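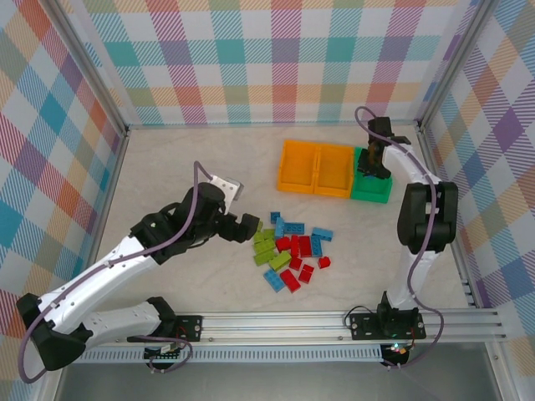

积木混成一堆的时候,先按颜色分还是先按大小分?

先按颜色分。颜色扫一眼就能认出来,手伸过去不用想;大小要拿起来比,等颜色分完了,再在每一盒里慢慢挑长短就行。

好啦,我先把跟这张有关的话都写在这儿,想到哪儿写到哪儿。

【格子墙和小块积木】
浅蓝、草绿、红,三种颜色散在米色的底板上,后头是粉彩格子墙纸,橙的粉的紫的青的全有。我太喜欢这个格子了!本来担心背景这么花,积木会看不清楚,结果底板颜色素,小块往上一放反而很跳。左右两面墙也是同样的格子,左边那面斜着看过去变成一个个菱形,有点像小时候外婆家的桌布。

【两个橙黄盒子,一个绿盒子】
盒子一字排开,两个橙黄的紧紧挨着,看着就像一个带隔断的长盘子,右边再接一个小一点的绿盒子。我个人偏爱这种敞口的薄壁盒,带盖的我试过好多回,盖子最后总是不知去向。敞口的往里一丢就完事,找的时候低头就能看见。

【关于那一堆】
积木堆里有长条的,也有小块的,有平躺的,有竖着的,还有歪着的。每次看到这种摊开的样子我手就痒,总想先把长的那几块捞出来(蓝色的长条最显眼)。但是!经验告诉我,先捞长的,后面会乱,因为剩下的小块又得重新翻一遍。还是老老实实按颜色来。

既然说到这儿,顺便讲讲我自己家里是怎么收的,之前在 Grullton 的二手集市上有人问过我。

我家的积木是一点一点攒的,最早一袋是从 Culel 那家旧货店抱回来的,论斤称,什么都混在一块儿,里面还夹着纽扣和半截蜡笔。上个冬天我心血来潮全部数了一遍,一共2278块,其中蓝色503块,红色只有92块,难怪每次搭屋顶都不够用!数完那天腰都直不起来,以后再也不数了。

现在的做法是这样的:先铺一块浅色的板子或者床单,全倒上去摊平,别堆成小山,堆高了底下的永远翻不到。然后一只手固定拿一种颜色,拿满一把再往盒子里放,别一块一块来回跑。一轮大概30分钟,我一般放点音乐,做完一轮就去喝水。颜色分好以后,盒子直接推到架子上,哪天有兴致了再细分长短。没兴致就算了,反正孩子一来又全混了……

盒子颜色要不要跟积木颜色对上?这个我纠结过。对上当然好看,绿的进绿盒子,一目了然。可是盒子的颜色不可能刚好齐全,我家就没有红盒子,红色积木一直住在一个饼干罐里,也住得挺好。你要是愿意,贴张小纸条画个色块就够了,连字都不用写,三岁的小朋友也认得。

还有人问积木要不要洗。我是用温水加一点点洗洁精泡一会儿,捞出来倒在毛巾上,晾透了再收。有贴纸的千万别泡!我有一整套 Cao 小镇的招牌就是这么没的,到现在想起来还心疼。

底板我也换过好几种。深色的桌面看着高级,可是深色小块掉上去就隐身了。浅米色最好用,带一点点斑纹也不碍事,边上最好有一圈矮边,小块滚到边上就停住,不会掉到柜子底下去。我家柜子底下现在应该还躺着几块,等下次搬家再见吧。

下一批我打算整理 Amgate 带回来的那箱,里面有轮子、窗框和好多斜坡砖,形状多得多,光按颜色分恐怕就不太够了。到时候可能要先把轮子单独挑出来,窗框再放一盒。架子我都腾好了一层,就等星期六天亮一点的时候开箱,整理好了再来说。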